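Home Tickets Stores Knowledge base Log out
Search tickets... Go

Ticket 4000: Counter stand, Dovport shop, items not staying in place

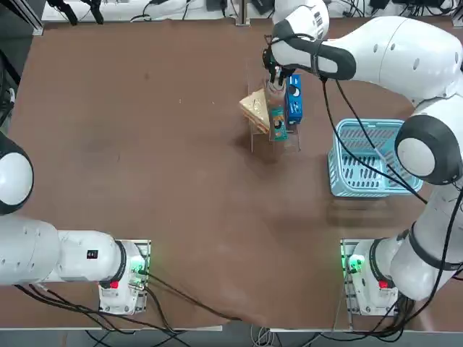

Clear stand on the brown top, sandwich at the left, tall blue box at the right.

Status: open
Raised: 13th May
Product: Endale clear acrylic stand
Supplier: Trameo

Problem
Sandwiches slide forward off the lower shelf when the next item is taken. Staff have been leaning them against the side of the stand instead, and customers knock them.

Tried so far
1. Checked the tabletop with a level. No fault.
2. Wiped the shelves with a damp cloth and dried them. Worked for one morning.
3. Moved the stand 12 cm back from the front of the counter. Fewer knocks, sandwiches still slide.
4. Put small boxes inside the stand and tall ones beside it. Boxes stay put.

Reply from Trameo
Shelf lips are sold separately in packs of 2. They clip on without glue and fit stands bought after July. Please confirm the purchase date.

Update
Receipt found, stand was bought in September. One pack ordered through Bidus, delivery to the back door. Sandwiches to go on the chilled shelf until the lips are fitted.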